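Sorting and Loading Laundry by Fabric: Working Notes
Filed under Laundry and Linen. Updated 4/15/24

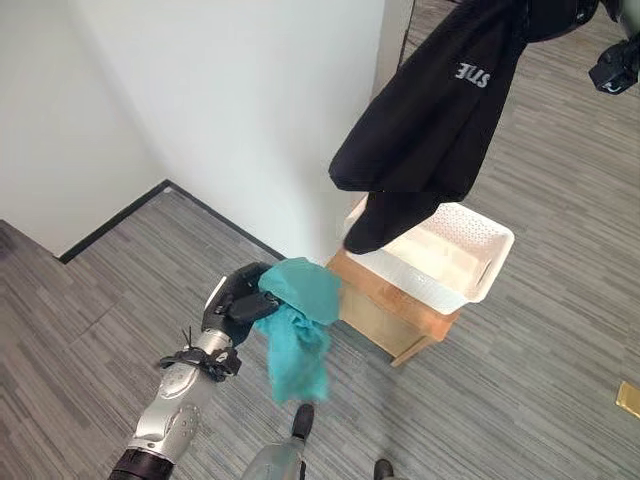 Sorting by color alone is the usual method in a shared laundry, and it accounts for most of the lint complaints and most of the uneven drying. Color controls dye transfer. Fabric weight and surface control nearly everything else: how much water an item holds, how long it needs in the dryer, and whether it sheds fibers or collects them. A teal cloth with a soft, slightly fuzzy surface and a black garment with white printed lettering are a good case. Both can go in a cold wash as far as color is concerned, but fuzz shows on black and print does not like abrasion, so the two should be parted before anything goes into a basket. A rectangular basket with perforated sides, set on a low wooden stool, is enough of a station for this. Hold each piece up by its top edge, let it hang open, and decide.

Basket height

A basket on the floor means a full bend for every item. A low stool takes out part of that bend and keeps the basket off the carpet. Check three points before using a stool this way:

The seat should be flat and at least as wide as the basket base in one direction.
Overhang on either side should be equal.
The legs should all bear on the floor. On carpet tile, keep them clear of any lifted seam.

Do not load wet washing into a basket on a stool. A basket of wet towels is top-heavy and will tip if pulled from one side. Wet loads go on the floor or on a counter.

Perforated or solid sides

Use perforated baskets for dry sorting and for items waiting to be washed. Air moves through the sides, and a slightly damp item will not sour as quickly. Use solid-sided baskets for anything dripping, and for small items such as baby socks, which can work through a coarse grid. Wipe the inside of a perforated basket once a month. Lint packs into the corners of the holes and comes off on the next dark item. A dry paintbrush removes it faster than a cloth.

The sort

Four groups cover an ordinary household.

Group A, lint givers. Terry towels, fleece, flannel, chenille, new cotton blankets, anything with a raised or fuzzy surface.

Group B, lint takers. Black and navy knits, corduroy, synthetics, microfiber, dark sweatshirts and jackets.

Group C, smooth and light. Shirts, pillowcases, sheets, thin T-shirts.

Group D, hold back. Wool, silk, anything with a stain not yet treated, anything with a missing or unreadable care label.

A and B are never washed or dried together. C can go with B if the colors allow. Split A again by color if there is enough to make two loads. If there is not, wash A cold and turn the darker pieces inside out.

Microfiber cleaning cloths belong in Group B even though they feel fuzzy. They pick up cotton lint and hold it, and a cloth full of cotton lint leaves streaks on glass. Wash them without fabric softener.

Before an item goes in the basket

Empty the pockets. Close zippers, leave buttons open. Undo any knot in a drawstring and retie the ends in a loose bow so the cord stays in the hem. Turn printed garments inside out. Shake each item once, away from the basket.

Anything that has come off the floor should be checked for carpet fiber along the lower edge. A strip of masking tape takes it off.

Printed lettering

Screen print and heat transfer fail in different ways. Screen print fades and cracks over many washes. Heat transfer lifts at the edges, and once an edge has lifted the rest follows within a few cycles. Treat both the same:

Wash inside out, cold, on a gentle or normal cycle.
Dry on low, or hang.
Do not iron directly on the print. Iron from the inside with a cotton cloth underneath.
Do not fold along a letter while the garment is warm from the dryer.

A lifted edge on a heat transfer can sometimes be set again with a warm iron over baking parchment, pressing straight down for ten seconds. It works on small lifts only. Test on one letter.

Load size

Fill the drum loosely to three quarters for Group C and to two thirds for Group A. Towels need the extra space. To check, put a hand in flat on top of the load. There should be a hand's width between the top of the clothes and the top of the drum opening.

Drying

Remove Group C first if the dryer is shared between two loads. Thin items are done well before towels, and over-dried cotton creases hard. For a mixed load that cannot be split, stop the dryer at 60 minutes, pull out everything that is dry, and restart with the rest. Clean the lint screen at that point as well as at the start.

Fleece and other synthetic pile should come out slightly damp and finish on a rack. High heat mats the pile, and matted pile does not recover. If the surface has already gone flat, brush it lightly with a soft clothes brush while damp.

Getting fuzz off black fabric

If a lint giver has gone through with a dark load, do not rewash straight away. Dry the dark items fully first. Run them in the dryer on air only with two clean, barely damp microfiber cloths for ten minutes, then empty the screen. Use a lint roller on what remains, working in one direction from collar to hem. Seams and cuffs need tape wrapped around two fingers. Rewash only if the fuzz has been pressed in.

Labels for baskets

Write the group letter on a luggage tag and tie it to the rim. Adhesive labels come off perforated plastic. In a house with several people, one tagged basket per group works better than one basket per person, and it removes the second sort at the machine.

Reader notes

Javiera Orellana writes that she keeps a fifth group for kitchen cloths, on the grounds that grease moves to other fabric in a cold wash. Agreed. Wash kitchen cloths alone, hot, up to 160 degrees Fahrenheit if the water heater and the label allow it.

Isla Henare asks whether a new fuzzy throw can join Group A on its first wash. Wash it alone the first time and the second time. Check the screen after the second. If it holds a full gray mat, wash it alone once more.

Next page: Removing deodorant marks from dark knits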